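第4章　木の板にオイルを塗る

Polell ウッドオイル（品番133）使用説明書

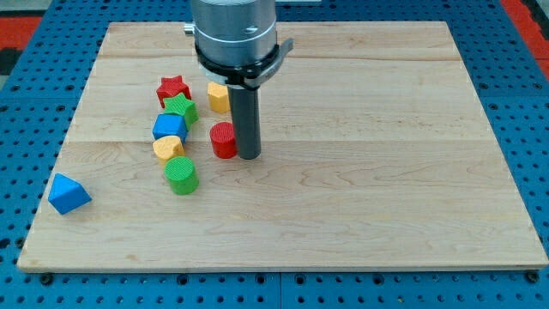
図4-1　穴あきの台の上に置いた木の板

この章では、作業用の板、まな板でない木の板、棚板、小さい机の天板に Polell ウッドオイルを塗る方法を説明します。床に塗る方法は第6章、屋外の家具に塗る方法は第7章をお読みください。食品が直接触れる板には、このオイルを使用しないでください。

初めてお使いになる方は、4.1から順番に最後までお読みになってから、作業を始めてください。二回目からの方は、4.5の手入れの表だけでもかまいません。

4.1　用意するもの

・Polell ウッドオイル（338 ml 缶）
・布（綿のもの。糸くずが出にくい古いシャツなど）
・紙やすり 120番、180番、240番
・やすりを巻くための木片またはコルク
・ゴムまたはニトリルの手袋
・水を入れた金属のバケツ（ふた付き）
・新聞紙または養生シート
・マスキングテープ

刷毛は必要ありません。刷毛を使いますと、オイルの量が多くなりすぎることがあります。広い面に塗る場合だけ、付属のスポンジをお使いください。スポンジは一回の作業で捨ててください。

オイルが足りなくなったときは、補充用の缶を2,270円（税込）で販売しております。注文の方法は第9章にあります。

4.2　安全についての注意

警告　オイルがしみ込んだ布は、自然に発火するおそれがあります。使い終わった布を丸めて、ごみ箱や箱の中に入れないでください。必ず水を入れた金属のバケツに沈め、ふたをしてください。捨てる方法は、お住まいの地域の規則にしたがってください。

警告　紙やすりで出た木の粉も、オイルの布と一緒にしないでください。

注意　作業中と乾燥中は、窓を二か所以上開けてください。暖房器具、ガスこんろ、ろうそくのある部屋では作業をしないでください。

注意　ナッツのアレルギーがある方は、缶の側面の成分表を先に確認してください。

注意　お子様とペットは、板が完全に乾くまで部屋に入れないでください。

4.3　板の準備

1. 板の上にあるものを全部どけます。ボルトや金具で固定されている板は、外せるものであれば外してください。外せない場合は、金具の周りにマスキングテープを貼ります。

2. 乾いた布でほこりを取ります。次に、かたくしぼった布で板の全体をふき、そのまま一晩置いてください。水でぬれると木の表面が少し毛羽立ちますが、これは次の手順で取れますので心配はいりません。

3. 板に古い塗装があるかどうかを調べます。目立たない所に水を一滴落として、5分待ってください。
　水がしみ込んで色が濃くなった場合：塗装はありません。手順4へ進みます。
　水が玉のまま残っている場合：塗装またはワックスがあります。4.6の「古い塗装がある板」を先にお読みください。

4. 120番の紙やすりを木片に巻き、木目の方向にかけます。木目と直角の方向にかけると、細い傷が残り、オイルを塗った後でたいへん目立ちます。

5. 180番、240番の順番で、同じようにかけます。240番より細かい紙やすりは使わないでください。表面がなめらかになりすぎて、オイルが中まで入りません。

6. 角は、240番で軽く二、三回だけなでます。角を丸くしたい方は、この段階で120番に戻って形を作り、もう一度240番まで進めてください。

7. 木の粉を掃除機で吸い取り、最後に乾いた布でふきます。

メモ　複数の板をはぎ合わせた板では、板ごとに色の濃さがすこし違います。オイルを塗ると、この違いは塗る前よりはっきり見えます。不良品ではありません。色をそろえたい場合でも、一部分だけ多く塗ることはおすすめしません。乾いた後にその部分がべたつきます。

4.4　オイルを塗る

作業に適した気温は15度から25度です。雨の日は乾くのに時間がかかりますので、できれば別の日にしてください。

1. 缶を開ける前に、上下をゆっくり数回返します。強く振ると泡が入ります。

2. 手袋をはめ、布を手のひらの大きさに折ります。布にオイルを少しつけます。板の上に直接オイルを注がないでください。

3. 目立たない所に試し塗りをします。翌日に色を見て、問題がなければ次に進んでください。

4. 裏の面から塗ります。木目にそって、端から端まで、布を止めないで動かします。表だけに塗って裏に塗らないと、季節が変わったときに板が反る原因になります。

5. 裏の面が終わったら、木口（板の端の、年輪が見える面）を塗ります。木口はオイルをよく吸いますから、吸わなくなるまで二回か三回くり返してください。

6. 板を返し、小さい木片の上に置いてから、表の面を塗ります。

7. 15分待ちます。待っている間に表面が乾いて見える所があれば、そこにもう一度薄く塗ります。

8. 新しい乾いた布で、残ったオイルを全部ふき取ります。この手順がいちばん大切です。手でさわってみて、手袋にオイルがつかなくなるまでふいてください。

9. 風の通る場所で、24時間乾かします。板を立てかける場合は、二時間後に上下を入れ替えます。

10. 240番の紙やすりで、力を入れずに表面をなでます。粉をふき取り、手順4から9までをもう一度行います。

11. 二回目の塗りの後は、三日間は物を置かないでください。完全に固くなるまでには二週間かかります。その間は、ぬれたコップや熱い鍋を置くことをさけてください。

注意　ふき取りを忘れて一晩たってしまった場合は、表面がべたべたした膜になります。4.6の「べたつく」をご覧ください。上からもう一度オイルを塗って溶かす方法は、一晩以内でしたら使えますが、それより後では効果がありません。

メモ　Dutbridge のご利用者の Uthai Wannasri 様から、「三回目も塗ったほうがよいか」というご質問をいただきました。水をよく使う場所の板でしたら、三回塗ってください。本棚や飾り棚は二回で足ります。

4.5　毎日の手入れと塗り直し

毎日：乾いた布か、かたくしぼった布でふきます。洗剤が必要なときは、中性のものを薄めて使い、すぐに水ぶきと乾ぶきをしてください。

毎月：4.3の手順3と同じように、水を一滴落として調べます。水がすぐにしみ込むようになったら、塗り直しの時期です。

半年に一回：240番の紙やすりを軽くかけて、オイルを一回塗ります。作業用の板は傷が多くなりますので、三か月に一回にしてください。

一月や二月など、空気が乾く季節には、木が縮んで、はぎ合わせの所に細いすき間ができることがあります。梅雨のころに自然に閉じますから、接着剤やパテをつめないでください。つめた所は、木がふくらんだときに割れます。

使ってはいけないもの：塩素系の漂白剤、アルコールの入ったウェットティッシュ、メラミンのスポンジ、スチームの掃除機、しみ抜き用のベンジン。

4.6　困ったときは

べたつく
　ふき取りが足りなかったか、気温が低すぎました。まず暖かい部屋に三日置いてください。それでもべたつく場合は、ペイントうすめ液を少しつけた布で表面をふき、乾いてから240番の紙やすりをかけます。そのあと、オイルを薄く一回塗ります。うすめ液を使った布も、水に沈めて処理してください。

白い輪がついた
　水か熱のあとです。表面だけの場合は、オイルを少しつけた布で木目にそって二分ほどこすると消えます。消えない場合は、輪の部分だけでなく、板の面の全体に180番から紙やすりをかけ直してください。

黒い点が出た
　鉄と水で木が変色したものです。ぬれた工具、くぎ、スチールたわしのくずなどが原因になります。浅いものは紙やすりで取れます。深いものは取れませんので、弊社の窓口にご相談ください。

つやにむらがある
　吸い込みの量が場所によって違うためです。つやの少ない所だけに塗りたくなりますが、全体に薄く一回塗り、よくふき取るほうがきれいになります。

古い塗装がある板
　ウレタンやニスの上に塗っても、オイルは木に入りません。80番の紙やすりで塗装を全部取ってから、4.3の手順4に進んでください。古い家具で、塗料に鉛が入っている可能性があるものは、ご自分で削らないでください。

板が反った
　反った板の、へこんだ面を下にして、平らな床に置きます。重いものを乗せる必要はありません。一週間ごとに様子を見てください。厚さが 12 mm より薄い板では、元に戻らないことがあります。

においが残る
　乾燥中のにおいは二週間ほどで弱くなります。戸棚の中など空気の動かない場所の板は、扉を開けたままにしてください。

4.7　保管

使い残したオイルは、缶の口をきれいにふいてから、ふたをかたく閉めます。缶の中の空気が多いと、オイルの表面に膜ができます。膜ができたら、混ぜないで取り除き、下の液をお使いください。液の全体がゼリーのようになった場合は、もう使えません。

直射日光の当たらない、5度以上の場所に置いてください。ペットボトルや食品のびんに移しかえることは絶対にしないでください。ふたに開けた月を書いておくと便利です。開けた後は12か月以内に使い切ってください。

この章についてのご質問は、Polell 説明書係（担当：Femke Meijer、Ching-wen Leung）までお送りください。日本語のメールでかまいません。板の状態をおたずねになるときは、木の種類、最後に塗った月、塗った回数をお書きください。

第5章　色つきオイルを使う　へ続く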